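Oct 23, 2023

## Before you buy a robot for the path

Tips from the shed, for anyone with a long shared path, a steep bank beside it and a catalogue they should have thrown out.

**Walk it with a notebook first.** The Virimix sweeper brochure is photographed on what I take to be a ballroom. Our path at Komstead has a curb on one side and nothing on the other, and the price changes depending on which of those the machine is meant to follow. Write down where the hard edge stops. Write down where the leaves pile up. Take the notebook to the dealer and watch the colour leave his face.

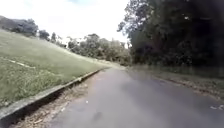

*Leaf litter between the curb and the asphalt, and more along the far side.*

**Budget for the strip, too.** A sweeper that does asphalt beautifully may treat dirt as a personal insult. Ask whether the side brush lifts, and whether it lifts by itself or you have to get off your chair. We were quoted for 2 spare brushes a season. I'd put down 3 and be pleasantly surprised.

**Price the slope separately.** A mower robot and a sweeper robot are two machines, whatever the fellow from Aguirre says about modules. Slope mowers are sold by the steepest grade they'll hold, so measure yours with a level and a bit of timber. Then knock a bit off the brochure figure, as it was surely earned on dry grass.

**Think about shade.** If it steers by satellite, heavy trees overhead can spoil the signal, and you'll want a model with something else to fall back on. Get the trial done in July if you like, but get a second one done once the leaves are coming down. Dealers hate this – ask anyway. 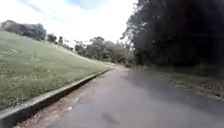

Britta Voß wrote in to say I've left out the charging dock, and that hers cost more to wire than the sweeper cost to lease. She'd get the electrician's quote before the dealer's, and she would not let either of them see the other's.

Fair enough. Add a line for the dock, a line for a roof over it and a line for the lock.

**Lease, then sulk, then buy.** Esivham will do a short lease with the servicing thrown in. You pay more per month and you find out what breaks on somebody else's dime. Demetrio Zabala reckons two seasons is plenty. I'd say one, if it's a wet one.

**List everything it mustn't hit.** Posts, signs, taps, the good rosebush. Mark them on a sketch and have the installer set the no-go zones while he's still being paid to stand there. 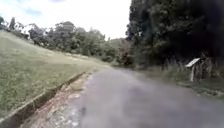 *The slanted panel on its post, back in the weeds. On the list.*

**Keep the broom.** A decent stiff one costs next to nothing and has never needed a firmware update. Put it in the budget under "contingency" and hang it where the charger was going to go.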